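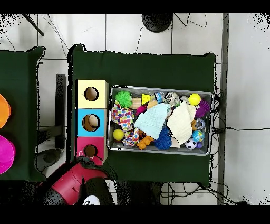

Toy tidying is a household chore studied in robotics, in which a machine picks up playthings and puts them where they belong. It is usually grouped with laundry folding and dishwasher loading as one of the jobs people would most gladly hand over, and it is a wonderfully hard one. A child of 5 can manage it with a little nagging, yet it asks a machine to see, grasp and sort things that have almost nothing in common. A single tray may hold spiky balls, a football, a clear ball with something metallic inside and crumpled cloths lying over other toys, and each calls for a different kind of grip.

Difficulties
Hard, evenly coloured shapes such as blocks are the easy end of the job. Clear plastic is much worse, as depth cameras tend to look straight through it or catch a stray reflection. Cloth is awkward in another way: it has no fixed shape, and it hides whatever is underneath. A robot that lifts a cloth has to look again at the whole heap, and may find that its plan no longer makes sense.
Balls bring their own trouble. A gripper that closes slightly off centre will push a ball away, often into its neighbours, and a spiky surface touches the fingers at only a few points.

The Udlow task
One well-liked test is the Udlow task, first set out by the Jinine workshop. The robot is given a mixed tray and 30 minutes, and must post the balls into boxes with round holes and place the remaining toys in bowls. Posting is the charming part — the hand must be lined up over the opening before it lets go, and a near miss sends the ball rolling off across the table. Two arms are allowed, though many teams enter with one.
A later version, the Gernell variant, adds more cloths and asks for them to be laid flat. Scores dropped sharply when it was brought in, and it remains the livelier of the two contests.

Present state
Can machines tidy toys yet? On a table, under steady light and with toys they have met before, the better systems can, and they are a delight to watch. They are still slow, and a parent in a hurry would win easily. The Navaratnam trials, held in ordinary living rooms in March, showed how much changes on a carpet, where toys roll under sofas and the owner of the toys wants to join in. Recovery from mistakes is now the busiest area of work — noticing a dropped ball, finding it and trying again.

See also
Bin picking
Cloth folding by robot
Domestic robot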